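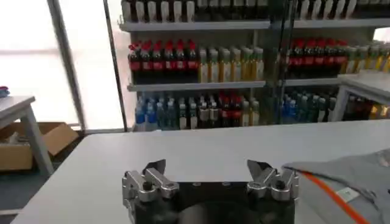
흰 작업대 위의 회색 옷(주황색 줄)과 뒤쪽 음료 진열대

# Jinstead 라스트빌(Lastville) 매장 운영 회의록

- 일시: 2026년 9월 3일 오후 2시
- 장소: 매장 안쪽 작업대 옆
- 참석: Eduardo Figueiredo(주재), 매장 운영 담당, 발주 담당, 의류 담당, 서기
- 불참: 물류 담당(Istach 창고 방문, 의견은 메일로 제출)

## 1. 지난 회의 후속 사항

진열대 조명 교체 건은 완료로 처리함. 영수증 용지 보관 위치는 아직 정해지지 않아 이번 회의에서도 보류함. 발주 양식 변경은 Istach 측 회신을 기다리는 중이며, 발주 담당이 다음 주에 다시 연락하기로 함.

## 2. 음료 재고

발주 담당이 8월 말 실사 결과를 보고함. 매장과 창고를 합쳐 1,089병이고 장부와는 14병 차이가 남. 차이 나는 병은 대부분 콜라이며, 행사용으로 꺼낸 뒤 출고 기록을 남기지 않은 것으로 추정함. 앞으로 행사용 출고도 일반 출고와 같은 장부에 적기로 함.

Eduardo Figueiredo는 총재고가 1,000병을 넘는 상태를 길게 끌고 갈 필요가 없다는 의견을 냄. 날씨가 선선해지면 판매 속도가 떨어지므로 10월 발주량은 줄이는 방향으로 정함. 구체적인 수량은 발주 담당이 품목별 판매표를 보고 다시 제안함.

## 3. 음료 진열 순서
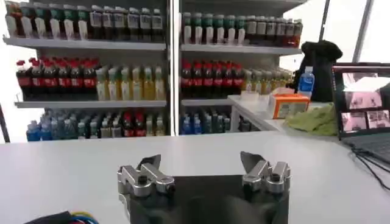
음료 진열대 현황. 왼쪽 진열대 가운데 단: 빨간 뚜껑 콜라, 연노란색 음료

운영 담당은 가운데 단 배치를 그대로 두자고 함. 콜라와 연노란색 음료가 나란히 있으면 색이 뚜렷이 갈려 채울 때 헷갈리지 않는다는 설명임. 의류 담당은 맨 위 단이 손에 잘 닿지 않는다는 손님 의견을 두 차례 들었다고 전함. 맨 위 단 상품을 아래로 옮기는 안이 나왔으나, 그러면 아래 단 품목이 갈 자리가 없어 합의하지 못함.

논의 끝에 다음과 같이 정함.

- 가운데 단은 현재 배치를 유지한다.
- 맨 위 단은 한 달 동안 그대로 두고 손님 의견을 따로 적는다.
- 새로 들어온 병은 뒤에서부터 채우고 라벨은 앞을 보게 놓는다.
- 보충은 개점 전에 한 번, 오후에 한 번 한다.

물류 담당은 메일로 오후 보충 시간을 4시 이후로 해 달라고 요청함. 창고에서 상자가 내려오는 시간과 맞추려는 것으로, 참석자 모두 동의함.

## 4. 의류 접기와 작업대 사용

의류 담당이 Farina 납품분의 접는 방식을 다시 맞추자고 제안함. 사람마다 접는 폭이 달라 쌓았을 때 가장자리가 어긋난다는 내용임. 줄무늬가 있는 옷은 줄이 위로 보이게 접고, 라벨은 안으로 말려 들어가지 않게 하기로 함. 접은 뒤에는 손바닥으로 한 번 눌러 정리함. 폭을 맞추는 데 쓸 판지는 의류 담당이 잘라 두기로 함.

회색 옷은 가격표 문구가 확정될 때까지 매장에 내놓지 않음. 문구 초안은 Farina에 보냈고 답을 받지 못한 상태임. 그동안 접기 연습에는 회색 옷을 쓰기로 함.

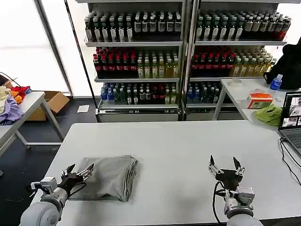 작업대 사용 규칙도 함께 논의함. 운영 담당은 옷을 펼칠 자리가 부족할 때가 있으니 노트북과 케이블을 한쪽으로 모으자고 함. 노트북은 지금처럼 작업대 오른쪽 끝에서 쓰고, 케이블은 묶어서 가장자리로 돌리기로 함. 물병과 휴지 상자는 냉장 진열대 쪽 보조 테이블에 두고 작업대로 가져오지 않음. 보조 테이블의 초록색 천은 걸어 둘 곳을 정하기로 했으며, 고리를 달 위치는 운영 담당이 알아봄.

작업대 상판을 닦는 횟수에 대해서는 의견이 갈림. 의류 담당은 옷을 올리기 전마다, 운영 담당은 하루 한 번이면 충분하다고 봄. 밝은 색 옷을 접는 날에만 매번 닦는 것으로 정리함.

## 5. 기타

- 마감 점검표에 진열대 문 닫힘 확인 항목을 추가함.
- 빈 상자는 통로에 쌓지 않고 뒷문 쪽으로 바로 내감.
- 가방은 개인 보관함에 넣는 것을 원칙으로 함. 보관함 열쇠가 하나 모자라 추가로 신청함.

## 담당별 할 일

| 할 일 | 담당 | 기한 |
|---|---|---|
| 10월 음료 발주안 작성 | 발주 담당 | 다음 회의 전 |
| 행사용 출고 기록 양식 공유 | 발주 담당 | 이번 주 |
| 접기용 판지 준비 | 의류 담당 | 이번 주 |
| Farina 가격표 문구 확인 | 의류 담당 | 회신 받는 대로 |
| 케이블 정리, 고리 위치 확인 | 운영 담당 | 다음 주 |
| 보관함 열쇠 신청 | Eduardo Figueiredo | 다음 주 |

다음 회의는 10월 첫째 주에 열며 날짜는 따로 공지함. 맨 위 단 배치와 영수증 용지 보관 위치를 다시 다룸.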